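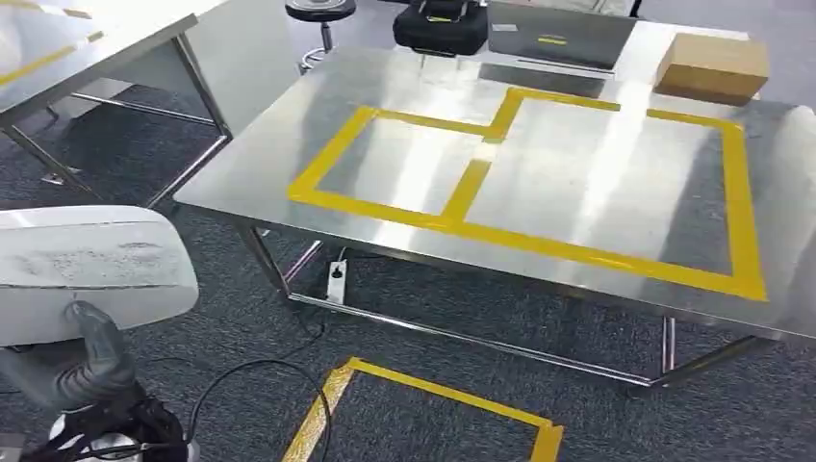
By Keir Urquhart

Rozália Matoušek buys her yellow tape by the case, and when I asked her how much of it she goes through, she laughed so hard she had to put her coffee down. "More than I tell the people who sign for it," she said. "But tape is the cheapest thing in any workroom, and it does more good than the furniture does."

She has been setting up sorting and packing rooms for Usman for 19 years, first in Zallutville, where she started on the returns bench, and now in Oltville, where we talked on a Wednesday morning in October. I had come to ask her about hubcaps, if you can believe it, and we did get to hubcaps, but first we had a good long visit about tape.

Her rule is that every surface where something gets put down should say where it goes. On a steel table that might mean one big outline with a strip run down it, so you have a small side and a large side. "The small side is for the thing you have a question about," she explained. "The large side is for everything you're sure of. If the small side fills up, stop and go ask somebody. I learned that at Zallutville, and I learned it by not doing it."

I mentioned that one of the dividing strips took a little jog up at the top, and she was not the least bit bothered. "Oh, I could pull it up and do it over! I used to. I spent a whole lunch hour once with a steel ruler, and my supervisor came by and asked whether the parts had complained." She leaves laptops and bags to people's good sense, she says, as long as they stay out of the outlines.

The hubcaps came into her life through Flanummont, a wheel trim supplier whose 915 returned covers landed on her all in one season. It took a crew of 6 to get through them, and she still talks about that stretch the way other people talk about a long car trip with cousins.
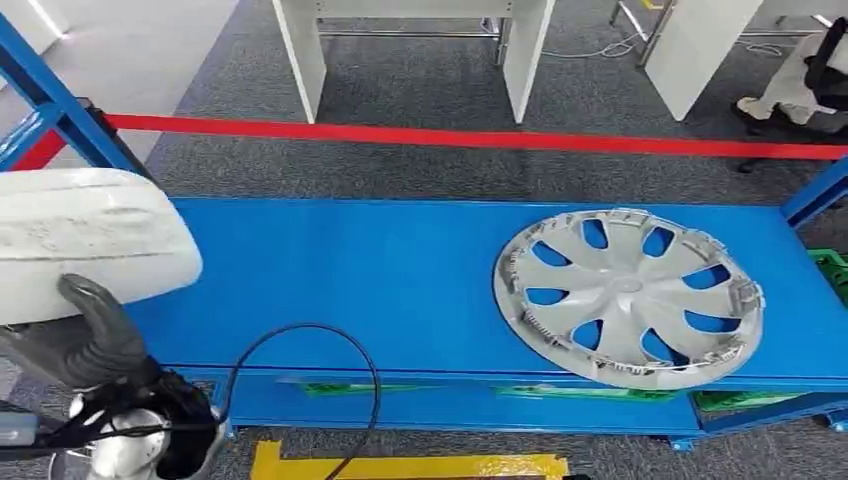
A silver-gray plastic hubcap, face up on the blue conveyor table.

"Everybody looks at the front, because the front is pretty," she said. "You get those nice curved spokes, and people check them for scratches and they think they're finished. But it's the clips around the rim that hold it on the car. So I have folks look at the face, then turn it over and go around the clips slowly, with a thumb. I don't care if it takes all morning."

She likes a strong color under the parts, too, and she's glad of the blue. A silver cover on a steel table can be hard on the eyes by mid-afternoon, she told me, with all that shine coming back up at you, while on blue every opening between the spokes stands out. (I tried it for myself, and she's right, though I would never have thought of it.) 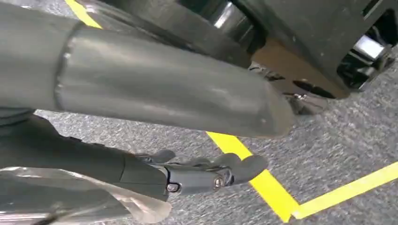

From there we got onto floors, which she has feelings about. Most of the rooms she set up early on had painted concrete, and she was doubtful when she first heard she'd be working over carpet. "I thought the tape would never stay down," she said. "You have to press it, that's all. I walk it in with my shoes, heel and toe, like stomping grapes. My granddaughter thinks it's the best job in the world."

The floor outlines follow the same thinking as the ones on the tables, just bigger, and she'd like people to take them every bit as seriously. She once counted 11 cartons parked outside an outline that had room for all of them, and she wrote the number on a piece of tape and stuck it to the wall, where it stayed until spring.

Before I left I asked what she would change if somebody handed her the budget. She thought it over for quite a while, looking around the room. "More stools," she said finally - "and I'd like them padded, please, every one."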